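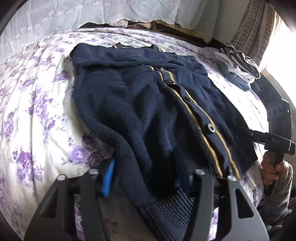
Fig. 1. Navy cardigan on the bed, the two gripper fingers either side of its hem.

Fernitz handheld gripper: setup and pad care
Course handout, unit 3

Read this before you touch the tool. The Fernitz manual says the gripper is "ready from the box." I have set up 11 of them and would not say that of one. The manual also tells you to trust the self-check at power-up. The self-check reads the jaw encoder and nothing else. It will pass a tool with a loose linkage or a pad put on backward.

Order of work:
Support the tool on the bench, power off.
Try each linkage screw with the hand driver. Snug, then stop. The plates mark easily.
Open and close the jaws by hand, full travel. If one side lags, do not go on to calibration.
Wipe both pads with a dry cloth. No solvent, whatever the Tallow data sheet claims about resistance.
Power up and run zero, jaws closed with nothing between them.
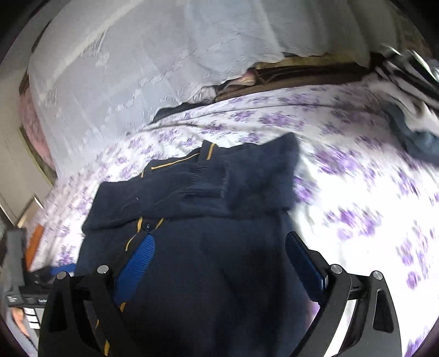

Soft goods are where a poor zero shows up. A block is forgiving, and most vendor demos use blocks. Knitwear gives under the pads, so an error you would never notice on a block can mean a missed fold, or a grip on two layers when you wanted one. Do your acceptance test on a knit. Do it on a soft surface too, if that is where the tool will be used, as the fingers push down into bedding and meet the cloth at a different angle than they do on a table.

Pads. Tallow says to change them on hours. I don't believe the hours figure, which seems to come from bench cycling on rubber sheet. Look at the ribs. When they feel smooth to a fingernail, or lint stays in the grooves after brushing, change both pads. Never change only one. A new pad facing a worn one pulls the cloth sideways as it closes.

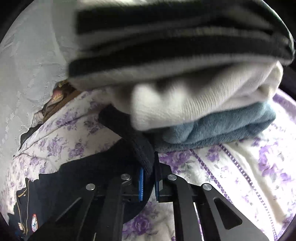

Pull test: take a folded edge, close, and draw the tool back slowly by hand's length. Repeat 3 times on a thick knit and 3 on a thin one. Accept no more than 2 slips in the whole set. If you get more, go back to the linkage screws before you blame the pads.

The Dokine logger will report a "grip quality" score for each pull. Write it down if you like. I have seen it give over 90 to a closed jaw holding lint.

For next session: read the Palaniappan notes on zero drift, and bring your slip counts, including the bad ones.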